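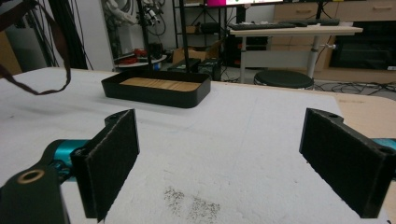

By Wilmer Villanueva
Opinion | February | 4 min read

My job title has the word "research" in it, which pleases my mother. What I did on Tuesday was pick up a small object with a pair of plastic fingers, put it in a tray, take it out again, and repeat until lunch. After lunch I did it left-handed.

I work at Rirnari, where we gather examples for a learning system. The system is supposed to learn how to handle ordinary things by studying people handling ordinary things, and we are the people. You hold the gripper, you squeeze, the fingers close. Ours have dark felt pads on the inside, and after a few weeks you get fond of them the way you get fond of an old pair of gloves.

I have opinions about this work, and the main one is that we are far too proud of our totals.

Every team I have met in this business leads with a number. Last year Kernivstead, who share our interest in trays, announced that they had 2,000 recordings of one task. People in our office went quiet and then started talking about hiring. I asked someone over there how many different people had done the recording. Two, he said, and one of them had a bad shoulder. So what they own is a very thorough study of a bad shoulder.

We are no better. Our first big batch was called Pilteck, for reasons lost to a whiteboard, and it held 500 examples of moving an object into a tray. I made most of them. I am a tidy person who approaches trays from the right, at a moderate speed, having already decided where the thing will go. The system we trained on Pilteck did the same. It was like watching a home video of myself, played back by something that had missed the point. Put the tray a hand's width to the left and it came in from the right anyway, set the object down on bare table with great care, and opened its fingers like a waiter presenting the fish.

The fix everyone reached for was more. Another week of me, being tidy, from the right.

My argument, which I have now made in enough meetings that people bring snacks, is for fewer examples and worse ones. I don't mean broken ones. I mean the sort where the person reaches, misjudges it, bumps the rim, backs off and has another go. We used to delete those. There was a checkbox for it, labeled "clean," and I checked or unchecked it all day long with the confidence of a man grading eggs. We threw out every recording in which a human being recovered from a mistake and then wondered why the system had no idea how to recover from a mistake.

In the end I was given 52 slots on the schedule to do it my way, mostly so I would stop talking. I borrowed people from accounting. I borrowed the man who fixes the elevator, who had 30 minutes to kill and turned out to have the best hands in the building. I moved the tray between takes. I asked for no particular style, and I got several, including one that I can only describe as angry. I kept the fumbles.

The result was a system that looked less impressive and finished the job more often. It dithers. It pokes at the tray like somebody testing bath water. My colleagues find this hard to watch, and one of them asked if we could smooth it out for the demo.

There is a fair case against me. Messy examples can teach messy habits, and if you keep every fumble you may end up with a machine that fumbles on purpose, having concluded that this is how it's done. I have seen it tap the rim twice for no reason I could find. Somebody still has to sit and decide which mistakes are worth learning from, and that takes longer than checking a box. It's also duller, and I say this as someone whose baseline is the tray.

But I would like us to spend an hour on that for every hour we spend admiring the total. Ask who did the reaching. Ask if the tray ever moved. If the answer is one careful man coming in from the right, the number after it doesn't matter much, and I should know - I'm booked to do it again tomorrow morning.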